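Castcombe Tray & Board Oil, 500 ml

£17.00 inc VAT
In stock
Code: CTB-500
Delivery 2 working days, mainland UK

Food-safe oil for trays, chopping boards, bowls, spoons, butcher's blocks. Anything wooden that gets washed up and shouldn't really. Goes on with a rag. No smell to speak of after the first day.

Same oil we've sold since we took over the Kandpal stock, new bottle. The old tin with the screw cap rusted at the neck and everyone hated it. The new one is plastic with a flip top, so you can pour a small amount without it running down the side. Still 500 ml.

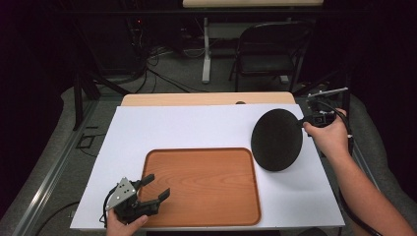
Wooden tray, rounded corners and raised rim.

What's in it

Mineral oil, bit of beeswax, orange oil. No nuts, no linseed. Beeswax means it isn't vegan – if you need a vegan one look at the Bakuvov Clear, same shelf, slightly dearer.

How to use

Wash the wood, let it dry overnight. Properly dry. Most of the complaints we get (cloudy patches, sticky feel) are damp wood.

Pour a little on a clean rag, rub along the grain. Do the underside as well or a thin tray can cup. Leave 20 minutes or over a cup of tea, wipe off what hasn't gone in. New wood wants a second coat the next day. After that do it when it looks dull or when water stops beading.

Rims and corners: use an old toothbrush. Oil pools in the join between rim and floor and goes tacky if you leave it, so wipe that bit twice.

Don't use on varnished or lacquered wood. It just sits there. If you're not sure, put a drop of water on the back. Beads up and stays put – probably varnish. Darkens the wood – go ahead.

How far it goes

One bottle does 64 small serving trays, one coat, both sides. That's from Roxana Quispe who runs the trays at Clinari and keeps a tally by the sink. Boards drink more, end grain drinks a lot more. A home kitchen will get a couple of years from it.

Questions we get

Is it ok for hot plates? The oil is fine with warm plates. It wont stop a ring from a pan straight off the hob, nothing you rub on will. Use a mat.

Will it change the colour? Yes a bit. Oak and beech go warmer, walnut goes a good deal darker, acacia somewhere between. Try the underside first.

Can I put the tray in the dishwasher after? No. Please.

Does it go off? Keeps well in a cupboard. In a cold garage the wax settles out, stand the bottle in warm water and shake.

Slate-look plate and wood together

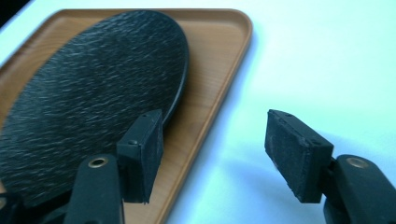

Shabnam Lodhi, shop desk, 1 Mar 2026

Lots of people ask about putting slate on wooden trays so a quick note. Slate edges scratch. Stick felt dots underneath, the thin sort, and lift it on and off, dont slide. If you oil the slate too use hardly any, a few drops on kitchen roll, and let it dry before it goes back on the wood or you get a dark ring that takes ages to fade. Light scratches in the tray: fine sandpaper along the grain, then two coats of oil.

Trade

Cases of six, ask for Ryszard Duda on the trade line. No trade orders out in the last week of August, we're shut for stocktake.

Returns

Unopened within 30 days. Opened bottles only if faulty. Leaking in the post counts as faulty, send us a photo and keep the box.

Goes with: Castcombe cotton rags, Castcombe board soap, Bakuvov Clear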